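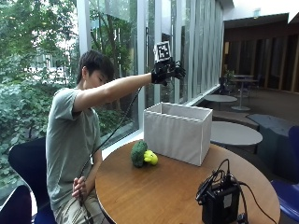
Hi all, Wakana Higuchi here. I'm looking for people to come and put plush toys away in a box for me in August. Yes, really! It's paid, it's indoors, and you get to sit down the whole time.

We work at a round wooden table at Waltine, up on the side with the tall windows. The toys go out on the table, you pick them up one at a time, you drop them in the white fabric storage box, and then we tip it all out and start over. The broccoli is everybody's favorite so far (mine too, I've been told I can't take it home).

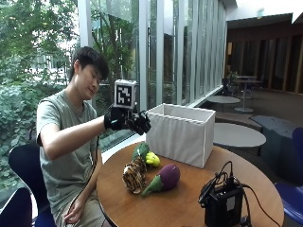
A session runs 2 hours with a break in the middle, and I'd love to have 16 people before the month is over. You need to be 18 or older and okay with doing the same small job again and again without getting grumpy. No experience, no fitness test, no dress code. Short sleeves are the most comfortable, so wear a T-shirt if you can. Please leave rings and bracelets at home.

Go at your own pace! I don't want speed. I want you to tidy the way you would in your own living room, and if you drop something, just pick it up and carry on. We have some 200 rounds to get through between all of us, so I'm happy if you want to come back a second time.
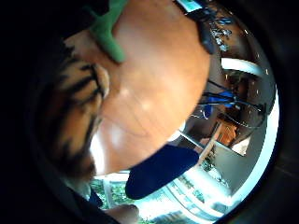
Something orange and something stripy, up close.

Pay is by the session, and I'll send you the rate and the open times when you write. Mornings are filling up, but there's plenty after 5 p.m. Ask for me at the Waltine front desk or leave a note with your name, a phone number and the hours you can do. Friends are welcome to sign up together, just tell me so I can put you back to back.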